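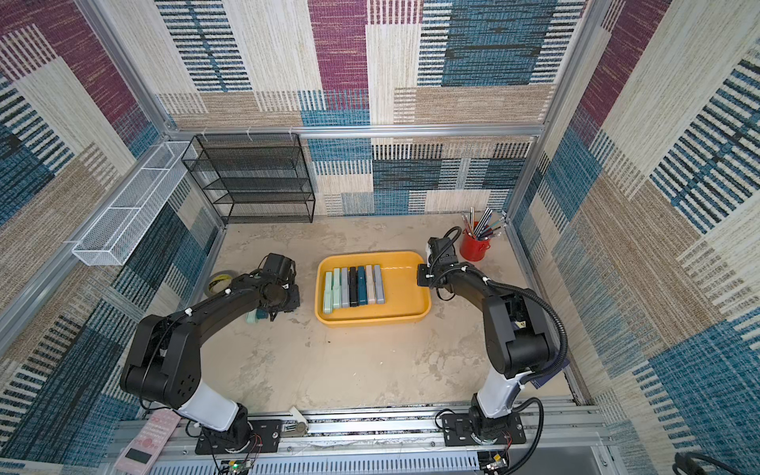

**Departamento de Software de Controlo – Korkport**

16 de abril de 2021

A versão 4 do Maltine, o planeador de movimentos desenvolvido em Korkport para células com dois braços, entrou esta semana em uso no laboratório. A principal alteração está na forma como o programa reparte o espaço de trabalho. Até agora, cada braço reservava uma zona fixa da mesa e o outro ficava à espera. Na nova versão, as reservas são recalculadas a cada 12 milissegundos, a partir da posição das pinças e do estado da bandeja.

O ensaio de referência é a arrumação de peças estreitas, postas de pé e encostadas umas às outras numa bandeja amarela.
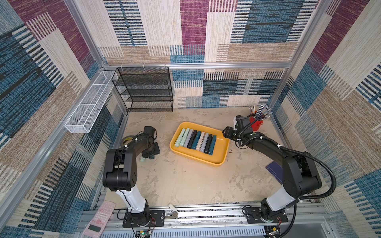
A tarefa foi escolhida pela pouca folga entre peças: um erro pequeno no ângulo da pinça basta para empurrar a fila. O módulo de perceção, Nishad, estima a orientação de cada peça e passa ao planeador uma margem de incerteza. Quando essa margem é grande, o movimento de aproximação é feito mais devagar.

«O planeador antigo tratava a estimativa como certa», explica Lihua Cao, responsável pelo módulo. «Tínhamos de compensar à mão, com afastamentos definidos no ficheiro de configuração.»

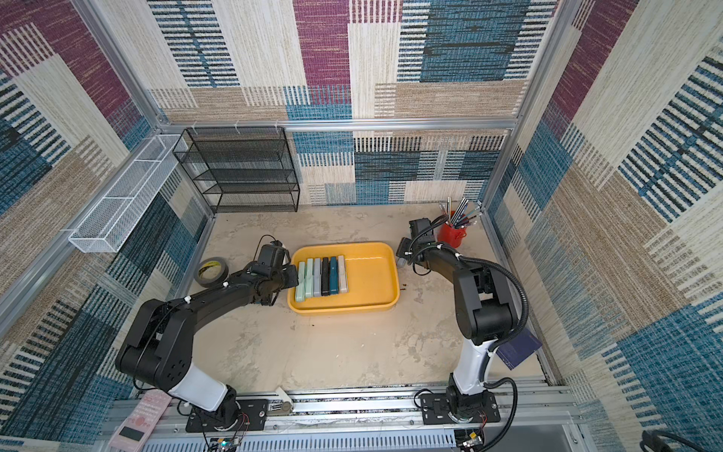
*As duas pinças junto à bandeja, uma de cada lado.*

A equipa reproduziu em simulação 3555 trajetórias gravadas com a versão anterior. Em 11 delas, o Maltine recusou o plano por falta de distância entre os cotovelos dos braços. Muchen Li, que escreveu o verificador de colisões, está a rever esses casos e admite que o limite atual seja demasiado conservador.

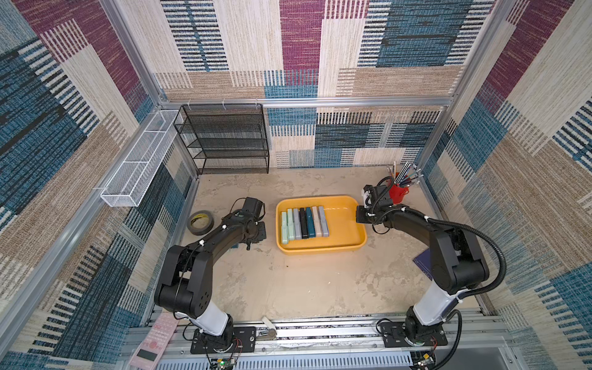 *Peças alinhadas na metade esquerda da bandeja, com a metade direita livre.*

O código foi também entregue ao grupo de Hivitcombe, que vai ligá-lo ao seu próprio controlador. A próxima versão está prevista para setembro e deverá incluir o replaneamento durante a preensão. Os ficheiros de configuração da versão 3 continuam a ser aceites até lá.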